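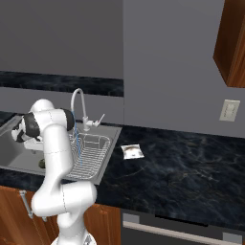 Stainless double sink, dark counter.

Beauty > Hair > Scalp Care

Hard Water, Flat Hair
2019-05-04

Three winters of blaming my shampoo. Switched brands, switched back, bought the Prerolari clarifying bar everybody in Poruvel swears by. Still dull. Still that coated feel at the ends, like I hadn't rinsed.

Then a move across town, to the Ezeani side, where the water comes off a different well. Two weeks and my hair was bouncy again. Same bar. Same lazy routine.

So — minerals. Calcium and magnesium, mostly. They cling to the hair, soap clings to them, and you get film. Itchy scalp too, for some of us.

What I do now, when I'm back visiting and stuck with the old taps:

Vinegar rinse. Apple cider, one tablespoon to 4 cups of cool water. Pour it over after shampoo, wait a minute, rinse out. The smell goes once your hair drys. Once a week is plenty, more than that and my scalp complains.

Chelating shampoo, twice a month. Not the same as clarifying, read the label. Jindus makes one for 20 dollars and a bottle got me from November to spring. Follow with a heavy conditioner, it strips.

Shower filter? Tried one. Took the chlorine smell down, did very little for the hardness. A real softener is another budget entirely — I was quoted 3000 and laughed.

Colored hair, go easy on teh vinegar. Test a strand first. And skip it if your scalp is scratched or sore.

COMMENTS

mossyroof: Does white vinegar work? Its all I have.

pinplait: Used white for years, just go weaker. Stings otherwise.

dunlin_k: My softener quote was 2997. Guess they felt bad about the last three bucks

Contact us | © 2019 | Back to top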